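A **hutch desk** is a writing desk with a raised set of shelves, cubbies or small cupboards standing at the back of the work surface. The upper part is called the hutch. It may be fixed to the desk, screwed on as a separate piece, or simply rested on top. Hutch desks are used in bedrooms, studies, hallways and shop interiors, and are sold both new and second-hand.

## Name

In furniture, the word "hutch" first meant a chest or coffer for storing goods. It was later used for a set of shelves placed on a lower cabinet, as in a kitchen dresser, and from there passed to desks. British sellers also list the same piece as a "desk with shelves" or a "desk with top unit".

## Construction

The lower part is a table with legs or side panels, usually with one or more drawers under the top. The hutch is made as an open box divided by uprights and shelves. Common fittings include:

- open cubbies for letters, notebooks and small boxes
- a small cupboard with a solid, glazed or grilled door
- a tall open column for books or files
- a back panel, sometimes with a hole for cables

A grille lets air through the cupboard and partly hides what is kept inside. Arched doors and curved legs are typical of desks made in a French country style, while plain square fronts are more usual on office models. Painted finishes, white above all, are common on the first type.

The Valentini workshop, run by Carmela Valentini, made a two-part painted model known as the Stomano. Its hutch was held by screws from behind and could be left off. A later version had a wider drawer and a lower shelf line, drawn by Noemi Villa. The workshop numbered its desks on the underside of the drawer, and 658 were made before the model was dropped.

## Use

The shelves keep papers off the writing surface – the main drawback is that they also reduce its depth and can block light from a window behind. A desk lamp or a strip light under the lowest shelf is often added.

In homes where the desk is seldom used for writing, the top serves as a display shelf for plants, candles, jars and cards. Potted plants are generally kept at one end, with a saucer to protect the paint.

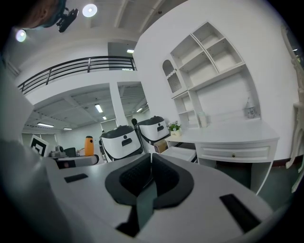 ## Placing and moving

Hutch desks are normally stood against a straight wall. Against a curved wall a gap is left behind the hutch, and the piece should be checked for steadiness before the shelves are filled.

For moving, the drawer is taken out and the hutch lifted off first, by two people. Curved legs are easily damaged if the desk is dragged.

## See also

- Bureau
- Secretary desk
- Welsh dresser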